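Sound cues late in Act Two only
Product: Stadari show control
Venue: Linitz, main house
Production: Belo
Status: Resolved
Priority: High (show in previews)

Reported by venue

We are in previews for Belo and the sound cues go late after intermission. Act One is fine. Act Two starts fine too, then from the dinner scene on every cue that plays from the playback machine comes in late. The lights fire on time off the same GO, so the stage manager sees the light change and then there is a gap before the sound. The worst one is the doorbell, where an actor has to turn on the ring. Last night the actor turned and it rang after.

No changes to the show file between the last tech rehearsal and first preview except levels. Restarting Stadari at intermission did not help. We did not restart the computer because the preshow music plays off it and there is not much time.

Attached: show file, log from last night.

Support

Thank you for the file and the log. The log shows GO received and audio started for each cue. In Act One the two times match. From cue 41 onward the audio start is 800 ms behind the GO, and it stays at that figure until the end of the show. It does not creep up, so this does not look like the computer running out of memory.

Please check the following:
What is different about cue 41 compared with the one before it
Output patch for the cue list in Act Two
Whether anything else opens on the playback machine during intermission
Driver version for the Ververidis interface

Venue

Cue 41 is the radio in the dinner scene. It goes to the small speaker built into the set, so it has its own output. Nothing else in the show used that output before then. The cues after it go to the house speakers as usual.

Nothing else opens on the machine. The driver is the one that came with the interface. The settings window shows a buffer of 600, which I do not remember picking.

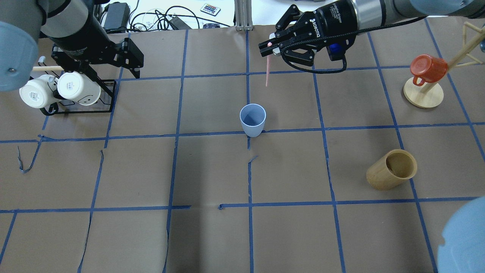
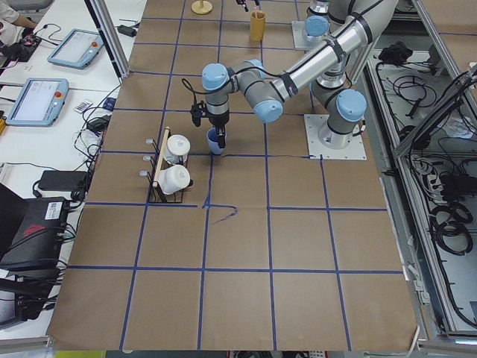
Tabletop with brown paper and blue tape grid, two views.

Support

The radio cue is useful. When a new output is opened in the middle of a show, Stadari asks the driver to reset, and the delay for that output is then applied to all of them. Please look in Outputs, open the one for the set speaker, and tell us what is in the Delay field.

Also set the buffer to 200 and run Act Two from the top of the dinner scene. Please change one thing at a time so we can tell which one did it.

Venue

Tried this afternoon before the cast was called.

2:10 p.m. Buffer to 200, nothing else changed. Ran from cue 40. Cue 41 late. Doorbell late. Same gap by ear.

2:25 p.m. Opened the set speaker output. Delay field says 800. It must have been put in when we were trying the speaker out in the rehearsal room. Set to zero and saved. Ran from cue 40. Radio on time, doorbell on time.

2:50 p.m. Put the buffer back to 600 to see. No change that I could hear. Went back to 200 and left it there.

3:15 p.m. Ran all of Act Two cue to cue with the stage manager calling. All on time. New log attached.

Support

Confirmed in the new log. GO and audio start match on every cue.

The delay you found is the cause. A delay on one output should not carry over to the others, and that part is a fault in Stadari. It has been passed to development. Until there is a fix, set the delay to zero on all outputs and put any speaker delay in the sound console instead. If you need to open an extra output during a show, add a silent cue for it at the top of the preshow so the driver resets before the house opens.

Venue

Added the silent cue as cue 6 in the preshow list. Tonight's preview ran clean through the curtain call. The set speaker is still a bit quiet from the back rows but that is ours to deal with. OK to close.

Support

Closing. Please reply on this ticket if the delay comes back after an update.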